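5. Enregistrer des démonstrations de pliage

Cette section décrit la collecte d'exemples par téléopération pour la tâche « pliage de vêtements » sur le poste à deux bras Rondeck. Elle suppose que l'installation mécanique (section 3) et l'étalonnage des caméras (section 4) sont terminés. La conversion des fichiers et l'entraînement sont traités en section 6.

Révision du 10/05/2022. Responsable de la section : Ea Thorlacius.

5.1 Avant de commencer

Il faut deux personnes : l'opérateur, qui tient les bras maîtres, et l'assistant, qui place les vêtements, lance l'enregistrement et remplit la feuille de séance. Une personne seule peut enregistrer avec la pédale, mais la feuille est alors remplie entre deux épisodes et la cadence baisse nettement.

Matériel à réunir :

– le lot de vêtements du jour, avec ses étiquettes de lot
– la feuille de séance (modèle dans le dossier partagé Bondville)
– un chiffon sec pour les doigts des pinces
– un disque externe, si le disque du poste est rempli à plus de 80 %

Les vêtements du lot Trịnh sont lavés sans adoucissant et ne sont pas repassés. Ne repassez pas non plus les autres lots. Les plis d'usage font partie de ce que le modèle doit apprendre à traiter.

ATTENTION – L'arrêt d'urgence doit rester à portée de main de l'assistant pendant toute la séance. Personne ne passe les mains au-dessus du plateau tant que le voyant de Mindo est en mode « suivi ».

5.2 Mise en route

1. Mettez le poste sous tension et attendez la fin du démarrage des deux bras.

2. Ouvrez Mindo et choisissez le projet Bondville, puis la tâche « pliage ».

3. Vérifiez que les trois flux vidéo s'affichent : tête, poignet gauche, poignet droit. Un flux noir ou figé au démarrage se corrige le plus souvent en débranchant puis en rebranchant le câble côté hub. Si le problème persiste, voir 5.7.

4. Placez les bras maîtres dans leur position de repos et appuyez sur « Aligner ». Les bras suiveurs se déplacent lentement jusqu'à la position correspondante.

5. Ouvrez et fermez chaque pince complètement, 4 fois. La valeur affichée doit revenir à zéro en fermeture.

6. Faites un épisode d'essai sans vêtement et supprimez-le.

Remarque – Si une pince ne revient pas à zéro, nettoyez d'abord les doigts. Les peluches de coton s'accumulent dans le relief du revêtement et faussent la fermeture de quelques dixièmes de millimètre. L'erreur est sans conséquence sur un objet rigide, mais elle suffit à laisser échapper une seule épaisseur de tissu.

5.3 Placer le vêtement

1. Passez Mindo en mode « pause ». Le voyant devient orange.

2. Prenez le vêtement suivant dans l'ordre de la feuille. Ne choisissez pas.

3. Posez-le sur le plateau selon la consigne de départ inscrite pour cet épisode : « à plat », « replié » ou « en tas ». Pour « à plat » et « replié », lissez une seule fois de la main, sans insister.

4. Variez l'orientation d'un épisode à l'autre. Un vêtement posé toujours parallèle au bord donne un modèle qui ne sait plier que dans ce sens.

5. Retirez-vous de la zone des bras et annoncez « prêt » à voix haute.

Vues du poignet et de la tête, pantalon vert olive sur le plateau :
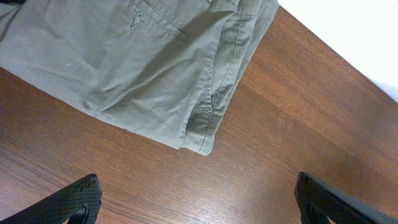
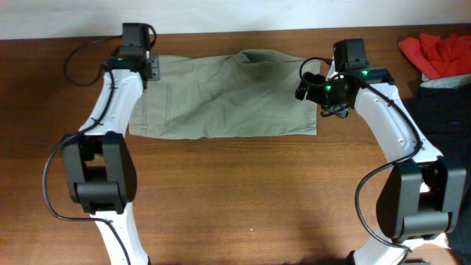
Avant chaque épisode, l'assistant contrôle les vues dans la fenêtre d'aperçu de Mindo. La vue de tête sert à vérifier que les deux pinces et le vêtement sont visibles ensemble et qu'aucun câble ne masque le tissu. La vue de poignet sert à vérifier la netteté : si l'on distingue le tissage et les surpiqûres de la poche, comme sur le pantalon, la mise au point est correcte ; si le tissu forme un aplat uni, refaites le réglage de la section 4.3. Les doigts de la pince doivent entrer par le bas de la vue de poignet, un de chaque côté. Un décalage visible par rapport à la vue de référence enregistrée à l'étalonnage signifie que le support de caméra a bougé. Dans ce cas, arrêtez la séance et resserrez les vis avant de reprendre ; les épisodes enregistrés depuis le dernier contrôle sont à marquer « à revoir ».

5.4 Enregistrer un épisode

1. L'opérateur prend les bras maîtres en main et confirme « prêt ».

2. L'assistant appuie sur « Enregistrer ». Un signal sonore marque le début. Attendez la fin du signal avant de bouger.

3. Effectuez le pliage à vitesse régulière. Pour un pantalon, la séquence est la suivante :

a. saisir le bas des jambes avec une pince et la ceinture avec l'autre ;
b. rabattre une jambe sur l'autre le long de l'entrejambe ;
c. lâcher, puis ramener le bas des jambes vers la ceinture ;
d. plier encore une fois dans le même sens ;
e. lisser avec le dos d'une pince fermée, une ou deux passes.

4. Ramenez les deux bras en position de repos. L'épisode doit se terminer bras immobiles.

5. L'assistant appuie sur « Arrêter » et attribue une note : « réussi », « réussi avec reprise » ou « échec ».

Si une prise échoue, n'interrompez pas l'épisode. Rouvrez la pince, reculez un peu et recommencez la prise. Ces reprises sont utiles, à condition que la note le signale. Après trois prises manquées au même endroit, terminez l'épisode et notez « échec ».

Un épisode de pliage de pantalon peut durer jusqu'à 7 minutes chez un opérateur débutant. Mindo n'impose pas de limite de temps, mais les longues pauses bras immobiles au milieu d'un épisode sont à éviter. Si l'opérateur doit réfléchir ou s'il est interrompu, mieux vaut supprimer et recommencer.

ATTENTION – Ne tirez pas sur un tissu dont l'autre extrémité est coincée sous un coude ou dans un câble. Les moteurs de poignet n'ont pas de limiteur mécanique. Mettez en pause, passez en mode libre et dégagez à la main.

5.5 Consignes de qualité

Les consignes ci-dessous ont été établies après relecture des 2 061 épisodes enregistrés en novembre. Une part importante a dû être écartée pour des raisons faciles à prévenir.

Éclairage. Gardez les mêmes lampes allumées du début à la fin d'une séance. On peut changer l'éclairage d'une séance à l'autre, et c'est même souhaité, mais il faut l'indiquer sur la feuille.

Zone de travail. Le vêtement à plier est seul au centre du plateau. Les vêtements en attente peuvent rester en bordure s'ils ne gênent pas les bras. Notez leur présence dans la colonne « fond ».

Mains. Aucune main ne doit apparaître dans un flux entre les deux signaux sonores. Un épisode où l'assistant rattrape un vêtement qui glisse est un épisode supprimé.

Vitesse. Ne cherchez pas à battre un temps. Les mouvements brusques donnent des images de poignet floues au moment précis de la prise, et c'est l'instant dont le modèle a le plus besoin.

Régularité du geste. Si deux opérateurs se relaient, ils suivent la même séquence (5.4, étape 3). Les préférences personnelles, par exemple commencer par la ceinture, sont à discuter avec la responsable avant la séance.

Relais. Changez d'opérateur dès que les prises manquées deviennent plus fréquentes. La fatigue se voit d'abord dans les poignets.

5.6 Fin de séance

1. Ramenez les bras en position de repos et passez Mindo en mode « arrêt ».

2. Ouvrez la liste des épisodes. Les lignes rouges signalent un flux incomplet : supprimez-les.

3. Relisez en accéléré un épisode sur 7. Vérifiez que la note attribuée correspond à ce que l'on voit.

4. Renseignez pour la séance : opérateur, assistant, lot, éclairage, incidents.

5. Lancez « Exporter ». Ne mettez pas le poste hors tension avant le message de fin, même si la barre de progression semble bloquée. La dernière étape, le calcul des sommes de contrôle, est longue et n'affiche rien.

6. Rangez les vêtements par lot. Un vêtement taché ou décousu pendant la séance reste dans le lot, avec une mention sur la feuille.

5.7 Problèmes courants

Un flux se fige en cours d'épisode
Terminez l'épisode et supprimez-le. Vérifiez le connecteur côté caméra, puis le passage du câble au niveau du coude. Un câble trop tendu bras déplié se débranche partiellement sans que le défaut soit visible bras replié. Laissez une boucle à chaque articulation.

Décalage entre bras maître et bras suiveur
Refaites « Aligner ». Si le décalage revient en cours de séance, contrôlez le serrage de la base, puis reprenez l'étalonnage de l'articulation concernée.

La pince saisit deux épaisseurs au lieu d'une
Abordez le bord du tissu plus à plat et fermez lentement. Sur les cotons épais, un pli de l'ourlet aide à séparer les couches.

L'export échoue avec le message « horodatage non monotone »
L'horloge du poste a été corrigée pendant la séance. Notez le numéro de l'épisode en cause, excluez-le et relancez l'export. Désactivez ensuite la synchronisation automatique de l'heure, comme indiqué en 2.4.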